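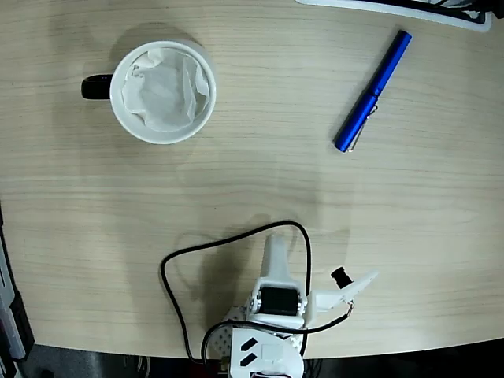 **Gripper stops short of the pen when the mug is in view**

I'm running a pick task for a blue pen with Pascu as the planner. With only the pen on the table the plan is fine. Put the mug with the tissue beside it and the arm halts at step 142 of 851, jaw open. The log says "target in collision". Is this perception or planning?
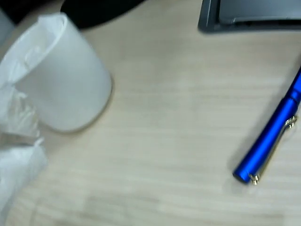
**kokside_bench**

Perception, I'd say. Crumpled tissue gives ragged depth, and the blob grows until it touches the pen. Draw the collision map before planning. If the mug's box reaches the pen, drop the padding and filter out stray points.

**dromeck**

Had this on Kurus. Setting the depth confidence to 90 fixed mine, no idea why.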